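The Dundby Letter
3/10/26
41 comments | 12 shares

What We Keep When We Move

My household left Gotau for Dundby this winter, a distance of 193 miles, and the mover's estimate came in at nearly 3,000 dollars. I want to talk about that number, because I've had a lot of time to think about it while sitting on a box marked KITCHEN/MISC/LAMP?

The man on the phone asked how many rooms we had. Five, I said. He asked how full. I said normal full. He was quiet for a moment and then asked if I'd mind walking through the place with my phone while he looked. I walked him through. When we reached the closet under the stairs he said "okay" in the voice a dentist uses, and the estimate went up by 400 dollars.

I had always thought of myself as a person who owned few things. I own few good things. What I had in that closet was two fondue sets, a tent with no poles, the poles from some other tent, and a box of cables that had followed me through three apartments and a marriage. I'd been paying to move those cables since before they fit anything.

So we had a sale, and after the sale we had a giveaway, and after the giveaway we drove to the transfer station in Zetby with the windows down, feeling light and a little sick. Several of you wrote after the last letter to ask how it went and whether I had any advice. I have opinions, which are cheaper, and a few of them are useful.

Start with the room you like least

Everyone will tell you to start with clothes. Clothes are a trap. You try things on. You find the jacket from the good summer, and then it's four in the afternoon and you're standing in front of a mirror in a jacket, having packed nothing.

We started with the laundry room, for which I have never had one tender feeling. It was done before lunch. There were eleven half bottles of stain remover in there, each bought in a panic over a separate stain, and I didn't mourn any of them. From there we did the garage, then the hall, and by the time we reached anything with a memory attached to it we were tired and ruthless, and that's the mood you want.

Price it like you want it gone

I put 40 dollars on the fondue sets. People picked them up, looked at the sticker, looked at me, and set them down with great care. At noon I crossed it out and wrote 10. At two I crossed that out and wrote FREE, and a woman asked me what was wrong with them.

There's a lesson in that, and I've gone back and forth on what it is. My spouse's view is that five dollars is the magic price. Five dollars says the thing works and the owner is sane. Free says there's been an incident. We sold a floor lamp, a card table, and a bread machine at five dollars each in the space of one cup of coffee. We could have gotten more for the bread machine, and I think about it when I can't sleep.

Furniture is its own sorrow. Our dining table cost 2,000 dollars when we bought it at De Haan, and I kept the receipt all these years because I believed it was evidence. I showed it to a young couple who were looking at the table. They were very polite about the receipt. They gave us 85 dollars and asked if the chairs came with it, and the chairs came with it.

Do not let family shop early

We invited relatives over the night before, thinking they might like first pick. They took the good cooler and the only extension cord that reached the driveway, and they left us a juicer. I still can't say which of them brought it. We had never owned a juicer. We put it out with everything else in the morning, it didn't sell, and it's now here in Dundby on a shelf in the pantry, having made the whole trip at our expense.

The odds and ends will beat you

Big things are easy. A couch is a decision. You look at it, you argue, and it goes or stays. What ruins a move is the small stuff, the loose change of the house, all the objects that belong to no category and so belong to every drawer. One brush, one ball, one cup, a couple of blocks from a set nobody has seen whole in years. You can't throw them out as a group, because each has a case to make. You can't sort them either, as sorting needs a second one of something.

We tried. We had a table of small things, and by ten o'clock we had given up on the table and were working out of bins. Fill a bin, put a price on the bin, let the buyer take the good with the bad. It felt dishonest for one bin and then it felt wonderful.

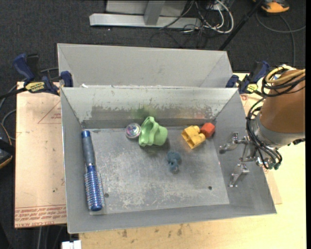
Keep one box you don't have to explain

After all that preaching, I'm going to allow you a box. Everyone in the house gets one, it has to close, and what goes in it is not up for discussion. Mine has letters, a cracked harmonica, a hotel key from a hotel that has since been torn down, and, I'll admit it, four cables. They looked important.

The box has done more for domestic peace than anything else we tried. Before the box, each item was a hearing. Why are we keeping this, when did you last use it, do you even know what it does. Once there was a box, the answer to everything was "it's in the box," and we could go back to arguing about the couch.

The one rule we should have had is a size limit on the box. My spouse's turned out to be a steamer trunk. I wasn't told in advance. It closes, so it's legal, but it took two grown men to get it down the steps and I heard one of them say something about rocks. There may be rocks. It isn't up for discussion.

Label for the person you'll be at midnight

I labeled our boxes in my own private shorthand while I was rested and cheerful. They were opened by someone who had been awake since four and wanted a towel. That person had no idea what "blue rm, soft" meant. We hadn't had a blue room in Gotau. We don't have one now.

Write what's in the box. Write it on two sides, with a fat marker, and if the box holds the sheets, write SHEETS. Take the first night's things in the car with you: sheets, towels, soap, a pan, a knife, coffee, whatever you make coffee with, and the bag of screws that holds the bed together. We had all of these except the bag of screws. The mattress spent nine nights on the floor, and getting up off it each morning was a group project.

The screws were in KITCHEN/MISC/LAMP? So was the lamp, to be fair to me.

Where it all went

We took in 310 dollars at the sale, less what I spent on stickers, signs, and a sandwich. The transfer station in Zetby charged us 35 for the load. They're open longer hours than the website says and they'll take paint if it's dried out in the can. Leave the lids off for a week first. They won't take a mattress without a tag, and the tag has to be bought at the town office, which closes at three, so plan your grief around that.

The mover knocked 250 dollars off the bill in the end, because the closet under the stairs was empty when the truck came. He opened the door and looked in and I swear he was moved.

We've been in Dundby a few weeks now. The new house has one fewer closet and the street is quiet. I went out on Saturday errands to buy a few things we turned out to need, among them an extension cord, a cooler, and a stain remover for something on the stairs. On the way home I passed a yard sale and slowed down. They had a fondue set out on the grass for five dollars, both forks and everything.

A few bits of business before I go. The spring swap is moving to October because the hall roof is being done, so hang on to your seedling trays until next year or give them to somebody with a sunny window. If you wrote in about the parking on the hill, I have your letters and I'm putting them all in one issue so that you can be annoyed at each other directly. And if anyone wants a juicer, reply to this email. It's free, and there's nothing wrong with it.

41 comments | 12 shares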